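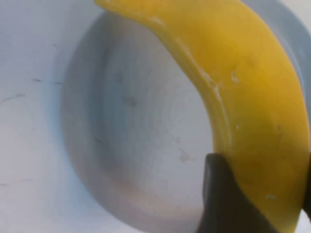 Ifigeneia Stamatopoulos wrote in over the summer to ask whether her son could join with zero coding, because last year's page made it sound like you needed two years of Python and a parent with a workshop. He could, he did, and the page has been rewritten. Mostly. Send corrections.

Cotwood Robot Arm Club: FAQ

Joining

Who can join?
Anyone in grades 8 through 12. You don't have to go to Cotwood High but most do. Homeschoolers welcome, same form.

Do I need to know how to code?
No. You'll learn some by hanging around. First month is mostly driving the arm by hand and writing down what it did. If you already code, great, you'll still be driving the arm by hand and writing down what it did.

When and where?
Thursday, right after last bell, room 14. Doors close at 6. If the hall door is locked go around by the bike racks and knock. Loudly.

Is there a fee?
52 dollars for the year. Covers the competition entry, the shirt and the bus. Waiver form is in the front office, one line to fill out, you don't have to say why.

Can I come late in the year?
Up until January. After that the teams are set for Mendedura and it's hard to fit somebody in. You can still come watch and do data labeling, which we always need.

What if I have practice the same day?
Talk to Mr. Ekanayake. Half sessions are OK if your team agrees to it. Every other week usually doesn't work out, people forget where they were.

What we do all year

So what is the project?
Teach the arm to put things where you tell it. Fruit into bowls, fruit onto plates, then taking it back out again. Sounds like nothing. Takes most of the year.

Why fruit?
Because the Mendedura rules say fruit. Also round stuff rolls and long stuff tips, so you get both problems in one box.

Why a bowl first?
More forgiving. Sides keep things in. A plate is harder than people expect and we save it for the second unit.

The banana keeps twisting when I grab it. What am I doing wrong?
Probably grabbing too near one end. Go closer to the middle, get the fingers on both sides of the curve, close slow. Check the wrist angle before you go down, not after. If it swings on the way up, stop and set it down. Don't try to save it in the air.

How do I know how hard to squeeze?
Start at the lowest grip setting on the sheet and go up one step at a time. Write down the step that held. Don't skip to the top one becuase it's faster, that's how we went through a set of finger pads last year.

What counts as a good run?
Start clear, one pick, one place, hand backs away, stop recording. If you bumped the bowl and it moved, log it as a bump and keep the file. Failed runs get saved too. Do NOT delete the bad ones, Hashini Roy will find out and you will hear about it.

How many runs do we have?
1141 saved as of last meeting. Not all labeled. See above about labeling.

What software?
Rastard for recording, plain Python for the training scripts. Both are on the club laptops. Installing at home is possible, instructions are in the shared folder, we can't help much if your machine is weird.

Where does the camera go?
On the wrist. Wipe the lens before the first run. If somebody bumped it, redo the calibration, takes five minutes, the card is taped inside the laptop lid.

Can I pick my own task?
After winter break, yes. Write half a page: what gets moved, where it goes, how you'll score it. Ikechukwu's team did sorting by color last year and it was a good one. Keep it small. Smaller than that.
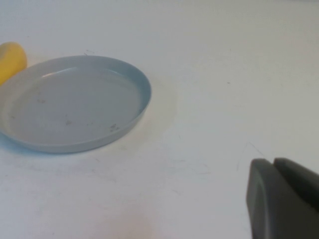 PLATE UNIT

When do we start plates?
When your team has a clean sheet of bowl runs signed off. Usually November, could be later.

What's different about it?
Low rim. You can catch it with a fingertip on the way down and the whole plate slides. Come in higher than you think, then straight down. No sideways moves close to the rim.

Does the item have to be in the middle?
Anywhere inside the rim counts, as long as it stays put after the hand lets go. Resting on the rim is half points. On the table next to the plate is zero, sorry.

Where do the fingers go between runs?
Back to the home spot, well off the plate. Every time. If you start from wherever you left it the recordings don't match and the training goes bad.

Can the plate be moved between runs?
Yes, please do. Move the fruit too. Near, far, left, right, behind the plate. If everything starts in the same place the arm only learns that place. Past teams found this out at the competition which is a bad time to find out.

Competition

What is Mendedura?
Regional meet for school arm clubs, in the spring, at the Zúñiga building downtown. 2 rounds. Morning is the set task, afternoon is your own task.

How many on a team?
Three or four. One drives, one watches the stop button, the rest log. You rotate.

Who picks the teams?
You mostly do. Wendell Benavides sorts out leftovers. If there's someone you really can't work with, tell him quietly, it's fine.

Do parents go?
Parents can watch from the seats. Not from the tables. Bring lunch, the line for food is terrible.

Other stuff

Safety rules?
Hair tied back, no dangly sleeves, hands off the table while the arm is live. Somebody is always on the stop button. If they look at their phone, the run is over.

I broke something.
Say so the same day. You're not in trouble. Put it in the gray bin with a note so we know what to order.

Can I take an arm home?
No.

Does this count for service hours?
Labeling does, driving doesn't. Get the sheet signed before you leave, Mr. Ekanayake won't sign for last month.

Who do I email?
Club address on the main page. Put your grade in the subject line. Replies are slow the week of the meet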